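Greltlow Offices Receive New Fire Extinguisher Signs Before the Autumn Season

GRELTLOW, 19/08/2023 - Hosard, a supplier of safety signs for small workplaces, announces that it has started to deliver its fire extinguisher instruction signs to the shared offices in the Greltlow business park. In total 29 offices will receive the signs, together with a short training for the people who work there.

The project was prepared since February, when the company visited the park and spoke with the tenants. Many of them knew well where the extinguisher stands, but they were not sure how to use it. "People pass the extinguisher every day and they do not look at it," said Ilango Rajan, who leads the sign department of Hosard. "We want that the instruction is easy to read also for a person who is nervous."

The signs are made in several languages, and each tenant can choose the one which the staff reads best. The Chinese version explains the use of the extinguisher in three drawings, with a heading on the top and smaller text under the drawings. White lines on a red background were chosen so that the sign can be found quickly on a light wall.

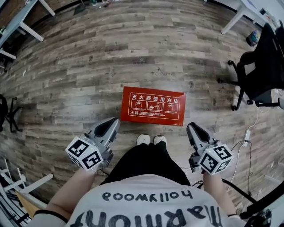
At what height should the sign be mounted?

Hosard recommends to mount it at the eye level of a standing adult, directly over the extinguisher, and to keep the place before it free of chairs, boxes and coats.

The training takes one hour and is held in the office itself, between the desks, so the staff can practice in the room they know. Kanchan Chaturvedi, office manager at the design studio Pai, took part in the first session. "I have worked here for three years and I never had an extinguisher in my hands before," she said. "It was heavier than I expected. Now I know also where the pin is."

Tenants who already have older signs can give them back at the delivery. The company has reserved 100 additional signs for offices in the neighboring town of Drorkley, where deliveries will begin after Greltlow is finished. Offices which are interested can write to the Hosard sales desk and should mention the number of extinguishers and the language they need.

Recent releases
Hosard opens second warehouse in Drorkley
New exit signs for stairways and long corridors
How to clean a wall sign without damage to the print
Training dates for Greltlow tenants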